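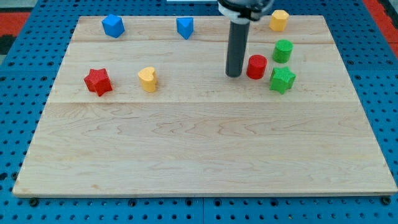 Chapter 3
Shared Rivers and Water Treaties

After studying this chapter, you should be able to:
explain the difference between an upstream and a downstream state;
describe the main parts of a water-sharing treaty;
discuss why a treaty can stay in force when relations between the parties are poor.

3.1 The Skasten dispute

In February the government of Bradby informed its neighbour, Grulimcombe, that it would begin to fill a new reservoir on the Skasten River. The Skasten is 753 kilometres long. It rises in the mountains of Bradby, crosses the border and reaches the sea in Grulimcombe, where almost 30 per cent of the farmland is irrigated from it.

The two states had signed a treaty on the river many years before. Under Article 3, the party which plans a new work must give the other party 120 days of notice. Bradby sent its letter on time. Grulimcombe answered that the letter had no technical annex, and that notice without data is no notice at all. Bradby considered the annex a courtesy. Both capitals recalled their ambassadors for consultations, and the newspapers on both sides started to write about a "water war."

At this point the reader may expect that the treaty was cancelled. It was not. The engineers of the joint river office went on exchanging the daily flow readings, as they had always done, at eight in the morning. The ministers did not speak to each other during the whole spring, but the readings arrived also on Sunday.

3.2 Upstream and downstream

A state which controls the source of a river has a natural advantage. It can store water, divert it or release it at a moment that is favourable for its own power stations. The downstream state depends on this behaviour and can seldom answer in kind. For this reason it usually looks for leverage in another field, for example in port access, in transit fees or in the support of a third country.

In our case Grulimcombe owned the only deep harbour in the region, Benkirane, through which Bradby exported its grain. This fact was not mentioned in any of the official letters. We will see in section 3.4 how strongly it nevertheless influenced the negotiations.

Key terms: riparian state, prior notice, joint commission, leverage, transit right.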